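Section 5. First Pick from a Supply Cart

Revised June 21, 2020, by Dineo Mabaso. Applies to the Prekix two-arm kit running Curnik control software.

The Gronico brochure says the kit "works out of the box." Plan on a full shift. The steps below are the ones that held up in our trials, and where the brochure disagrees, follow these.

1. Park the robot and lock the base before anyone steps in close. Keep feet clear of the hands and the lower joints.

2. Check sleeves and covers at each joint. Loose fabric can catch when the arm folds.

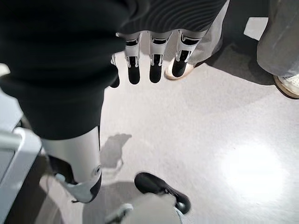
3. Run the joint check from the Curnik menu. It takes 800 seconds and the progress bar means very little. Do not restart it if it seems stuck.

Note: Error 683 at this stage is listed as "rare." We had it on the first day and again in March. Clear it and run the check again.

4. Shiny floors can confuse the depth reading. The sales sheet claims "any indoor lighting." Test under your own lights before you believe it.

5. Pull the drawer out by hand for the first run. Drawer opening is sold as a standard feature – we would treat it as a separate job, with its own tests.

6. Put in a few small items of different shapes and leave space between them. Start the pick at low speed with one hand on the stop button.

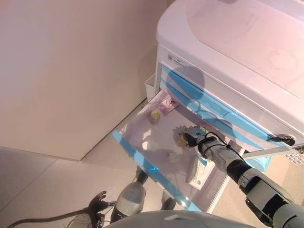 CAUTION: Clear plastic is hard on the vision system. If the gripper stops high or presses into the base, hit stop and redo the height setting. Do not raise the grip force to make up for a bad height.

7. Watch both arms, including the one that has no task. The software plans for the working arm first, and we are not convinced it always checks the other against the underside of the drawer.

8. Save the log. Bunnag support will ask for it before they discuss a refund or a repair. Ours ran to 3,658 lines.

Go on to Section 6 only after a clean run at low speed.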